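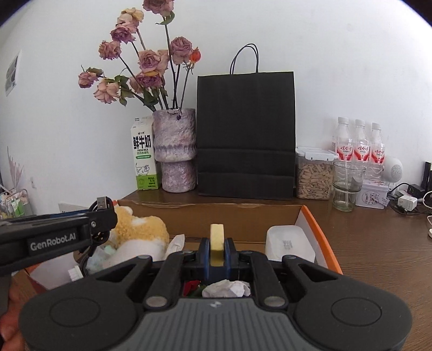 The Kereama hand-held gripper kit has been on loan to me for review since the early part of December, and this post sets out my findings for readers who are considering a purchase or a hire. The kit is supplied by Wultis, which also offers a monthly service plan. My principal interest was in the handling of soft household goods, as these give a fair account of how well the operator can judge pressure through the handle. A yellow sponge held upright between the two blue fingers is a suitable first exercise, and I would recommend it to new owners before they proceed to tissues, which are a good deal less forgiving.

The handle is comfortable for short periods. After 70 minutes of continuous use I noted some stiffness in the wrist, and Noeline Kingi, who kindly undertook a second trial, reported the same. The manual advises a rest at regular intervals – advice which I would support.

Setting up requires care. The cable should be connected before the unit is switched on, and the instructions supplied with my kit placed this step on the final page. Wultis has informed me that a revised leaflet is in preparation.

The service plan covers up to 4000 grips between inspections, together with replacement fingers. Collection and return took four days in my case. Mr Ardalan Khosravi of the service desk answered both of my enquiries promptly, although the second had to be sent twice.

Two matters remain open. The carrying case does not close properly with the cable inside, and the spare fingers are sold only in pairs. I have raised both with the supplier and will add their reply to this page when it is received. Readers who have used the older Jesis model are invited to write to me with their own experience of it, in particular as regards the fit of the handle for smaller hands.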